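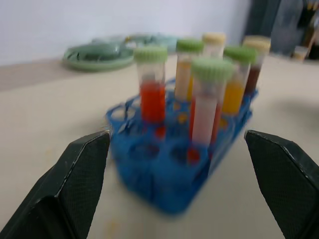
Teaching an Arm to Tidy Test Tubes: Final Report on the Drutside Project

Filed under: Student Work / Robotics / Spring Reports

Femi Omoregie
Mar 5, 2020

1. What we set out to do

The proposal for this project, which I wrote in October and which I now read the way other people read their old diaries, promised "a general method for handling labware." The method we ended up with handles capped tubes in a blue rack. It handles them fairly well. I have kept the original title in the department's records and changed it everywhere else.

The question we kept was a narrow one. If a robot arm learns to pick up tubes by copying a person, does it do better watching from a fixed camera over the bench, or from a small camera mounted at the wrist? Our advisor's view was that both would be best. Our budget's view was that we could have one of them at a time.

2. Setup

The arm is the one in the Hunden teaching lab, with a two-finger gripper. The control software is called Drutside, after the village where its first author grew up, and it has all the documentation you would expect of a village. The tubes are plastic centrifuge tubes with screw caps, some light green and some cream, filled with colored liquids running from pale yellow to dark reddish-brown. The colors mean nothing chemically. We wanted the policy to see some variety, and we wanted to be able to tell each other which tube had just been dropped.

We did not clean up the background. Dishes stayed on the table and the tabletop kept its stains. An earlier group had trained on a spotless bench and their policy fell apart when someone put down a coffee cup, so we decided that our general untidiness was a research choice.

3. Collecting the demonstrations

We recorded 651 demonstrations by hand-guiding the gripper. Each one starts with the gripper near the rack and ends with one tube lifted clear and held still. Between runs the rack was turned to a new angle and some of its wells were left empty, so the policy could not get away with learning a single spot on the table.

We threw out 58 of these. Most had a dropped frame or a bumped camera. A few were simply me getting tired and approaching a tube as though it owed me money, and a copying method will copy that too.

Motion blur needs a mention. A wrist camera moves whenever the wrist does, so a good share of the images show the rack smeared. We planned to filter those out. Then we noticed that the policy would be seeing the same smear every time it moved, and kept them in. This was the best decision we made and it took no effort at all.

4. Results

We tested each version on 300 attempts, with the rack placed by someone who had not helped with training. The wrist-camera policy clearly did better at the last few inches of the approach, where the overhead view loses the cap behind the gripper. The overhead policy did better at choosing which tube to go for, and it hardly ever headed off toward an empty well. The wrist policy did that often enough for us to give the behavior a name, which I have been asked to leave out of the report.

The worst case for both was a tube with close neighbors. The fingers need room on either side, and when the rack was crowded the gripper tended to nudge the next cap over and then stop, as if waiting for somebody to apologize.

Cap color made no difference that we could find. I had a theory about the cream caps against the pale tabletop. I had also drawn a figure for it. The figure is in Appendix C, where it can do no harm.

5. Limits

One rack, one room, one arm. The lighting was whatever the window offered. All the demonstrations came from two people, both right-handed, and we can't say how much of the policy is skill and how much is our elbows. We ran a short trial on the Flavcombe arm across the hall, which has a wider gripper, and it went badly enough that I would call it a separate project.

6. Next steps

The next group should start by combining the two views: overhead to choose the tube, wrist to close in on it. They should also record more crowded racks. The recordings are on the lab drive in the folder named Au, short for "audit," which was going to be temporary.

Comments (3)

pipettepam: We have the same problem with neighboring caps and our "robot" is a second-year with big hands.

d_kessel: Did you try leaving the blurred frames out for comparison, or just decide you liked them?

Femi Omoregie: One small run without them. It was worse near the rack, but I wouldn't hang a thesis on it. Numbers are in Appendix B.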